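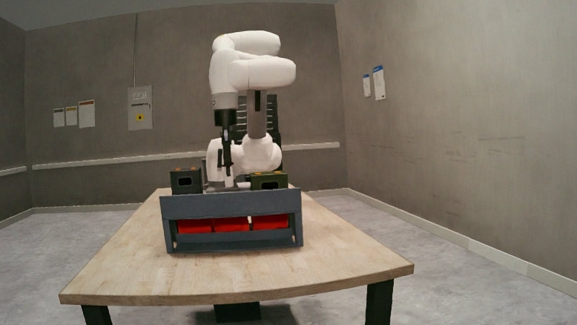
August, bench notes, started 7.40 am

Right, hide glue again. Second go at the Grundero granules after last week's pot went stringy on me. Soaked them overnight in cold water this time, a bit over double by weight, and they'd swelled up into a nice wobbly jelly by the time I got in. Much happier with that than the lumpy business I had before!

Pot on at 60 to start, which did very little, so up it went a notch at a time. Orhun reckons anything near 80 kills the strength and I believe him, he's cooked more of it than I have. I've written 80 on the lid in red as the never-go-there mark. Thermometer from Stala reads 2 degrees high against the kettle, so knock that off everything below.

Test joints: beech to beech, rubbed, no clamps. Cut 13 pairs off the same board, toothed half of them (well, seven) and left the others straight off the plane. Warmed the faces with the hairdryer first — the cold ones last time gelled before I'd even lined them up. 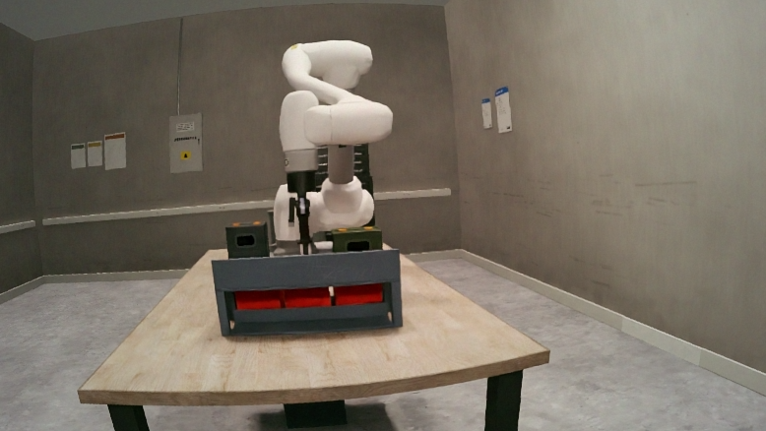 Light wood table, dark open-fronted rack on top.

Ertuğrul came by about eleven and wanted to know why I don't just use the liquid stuff out of a bottle. Fair question. The chairs from Zevirari will come apart again one day and I'd like whoever does it to be able to steam them open without swearing at me. He went off with a pot of it to try on his drawer runners, so he can't be that against it.

Smell is bearable with the door open. Added a splash of water twice when it got thick on the brush. 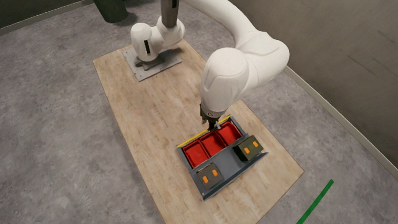
Leaving the pairs alone until tomorrow afternoon, then hanging weights off them on the old Eren scale. Best of the last batch let go at 178 and took a good chunk of beech with it, so that's the number to beat. Must remember to label the toothed ones BEFORE they go on the hook, unlike last time.

Need: more granules, a new brush (hog, no metal ferrule), jar with a proper lid.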